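Compte rendu de réunion — Groupe de travail Démonstration et téléopération
Projet Boline, lot 2
13 mars 2019
Participants : Wilulo, Prieto, Vekance

1. Approbation du compte rendu précédent
Approuvé sans modification.

2. État des enregistrements
Wilulo présente l'avancement de la collecte par préhenseur tenu à la main. 294 démonstrations sont archivées, dont 12 à reprendre pour désynchronisation entre l'image et l'ouverture des doigts. Les prises en mezzanine, au-dessus du niveau inférieur, sont maintenues au plan de collecte. Le marqueur carré fixé sur le dessus du préhenseur doit rester dégagé de la main de l'opérateur.

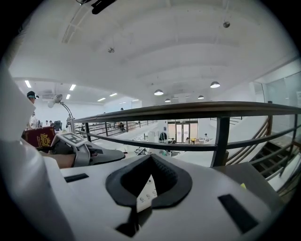
Vekance demande si la téléopération ne suffirait pas pour les tâches courtes, le retard de commande étant tombé à 100 ms sur son banc. Wilulo répond que le geste direct reste plus rapide à enregistrer, mais accepte un essai comparatif — même tâche, mêmes opérateurs, 50 démonstrations par méthode.

3. Doigts et joints
Prieto rappelle que les doigts imprimés en 3D sont à contrôler avant chaque série : couture verticale, bord supérieur, tenue du joint de caoutchouc noir à la base. Le point est ajouté à la fiche de préparation.

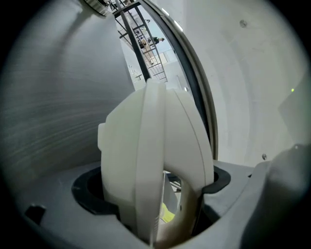 La fiche révisée précisera aussi l'ordre des opérations : contrôle mécanique, étalonnage de l'ouverture, puis démonstration à vide. Tout remplacement de doigt entraîne un nouvel étalonnage — à consigner avec le numéro de série de la pièce.

4. Actions
Wilulo : reprise des 12 démonstrations désynchronisées.
Vekance : protocole de l'essai comparatif.
Prieto : fiche de préparation, version 3.
Restitution de l'essai prévue en juillet.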